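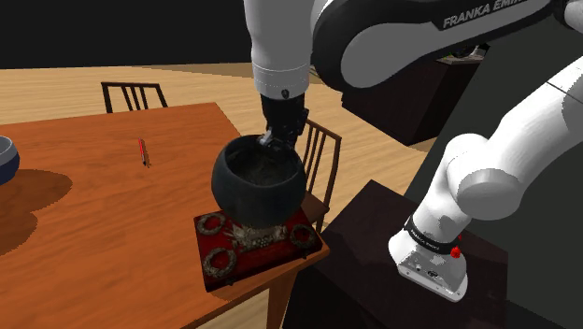
Trimberg replied at 7:40 in the morning that a score without a failure list was worthless to them, and that they would not pay for the review until one was attached. The reviewer read the message twice, put it in the folder for the Buretti job, and opened the test log again.

Buretti was a subscription service sold by a firm called Queiroz. A customer sent in a description of a room and the things in it, and within two working days Queiroz returned a simulated version with an arm installed and a set of tasks ready to run. The brochure gave the uses as training, regression testing and staff instruction. Trimberg ran the kitchen and dining room of a care home in Plalbridge and was thinking of buying an arm to set and clear tables. Before buying the arm they were thinking of buying Buretti, and before buying Buretti they had hired the reviewer. There were three contracts in the chain and the reviewer's was the smallest.

The terms allowed 188 runs of a single task. The task was the one Queiroz used in its own demonstrations: pick up the dark bowl, set it down on the red box at the corner of the table, release it, retract. A run counted as passed if the bowl stood on the box with both grippers' fingers clear of it.

The reviewer stopped at that line. The arm had one gripper. The sentence had been carried over from a two-armed version of the product and no one had corrected it. It went into the report under Documentation, minor.

By the end of the first week all 188 runs had been made. The scoring module reported 188 passes.

In nine years of this work the reviewer had seen two perfect scores. One had come from a door sensor and the other from a counter that was never connected to anything. A perfect score called for a look at the scorer, and that was what Trimberg was now asking for in less patient language.

The log for each run was a plain text file. It held joint positions, gripper width, bowl position, box position and contact forces, sampled at a fixed rate. The reviewer wrote a short script to pull out the last sample of each file, and then a second script to throw away the first script's rounding. On the third pass the numbers lined up well enough to read.

In 100 runs the bowl was at rest on the box at the final sample, and the contact force between finger and rim was zero. These were passes by any standard.

In the other 88 the bowl was on the box and the force was above zero. The gripper had opened to its commanded width, the controller had reported a release, and one finger was still touching the inside of the rim. The scorer had checked the command. It had never checked the contact.

The reviewer replayed run 41 at one-tenth speed. The wrist came down over the bowl, the bowl settled, the fingers spread. Then came the retract. The bowl rose with the finger for a few millimeters on one side, tipped, dropped back, and rocked twice on the lid of the box. The final sample had been taken before any of this. Everything after it was present in the simulator and absent from the score.

Run 42 was clean. Run 43 was the same as 41. In run 44 the bowl went over the edge of the table and out of sight, and the status line said PASS.

The reviewer wrote to Queiroz support and attached the four files. Support was covered by the subscription, with an answer promised in one working day. It came in 50 minutes.

Queiroz explained that the scoring point was a customer setting. The default was the moment of release, chosen because most customers trained one motion at a time and did not want the retract to affect the result. The setting was called score_at, and it took the value release or the value end. It was described on page 61 of the manual.

The reviewer went to page 61. The setting was described there correctly, in two lines, under a heading about file storage.

The bench was reset with score_at at end, and the same 188 starting positions were run again overnight. The heater in the office went off at six, as it did every evening, and the reviewer worked for a while in a coat, writing the section on installation. Installation had gone well. The room files loaded the first time. The arm responded to the standard commands with no changes, and the license key worked on both machines. There was very little to say about any of it and the section came to half a page.

In the morning the module reported 100 passes and 88 failures, run for run the same ones the script had found. The physics had been right from the beginning.

This was awkward to put in a report. The product worked. It had recorded every failure in full, and it had been asked, by default, to stop looking one step early. A customer who left the default alone would train an arm that let go of things nicely and then pulled them over. In Plalbridge the things would be soup bowls, and there would be people sitting behind them.

The reviewer drafted the finding three times. The first draft called it a defect, and Queiroz would have disputed the word. The second called it a configuration matter, and Trimberg would have skipped it. The third gave the setting, the default, the page number and the two scores side by side, and left the noun out.

The failure list came next. It ran to 88 rows: run number, finger in contact, force at release, tilt on retract, where the bowl ended up. The column for where the bowl ended up had four possible values – on box, on table, on floor, not found. Two runs were marked not found. The reviewer spent an hour on those and located one bowl under the simulated table, some way below the simulated floor and still falling. The other stayed as it was.

The recommendation said that Trimberg could buy the service, provided the setting was changed before the first run and the change was checked by someone other than the person who made it. It advised against buying the arm until the retract had been retrained. The annual fee of 775 was entered in the cost table with no comment.

The report went out on Thursday, February 24, 2022, with the failure list attached as a separate file. Trimberg acknowledged it that afternoon and asked whether the same test could be repeated with the bowl full.

The reviewer looked it up. Liquids were on page 88 of the manual, as a paid option, and were also off by default.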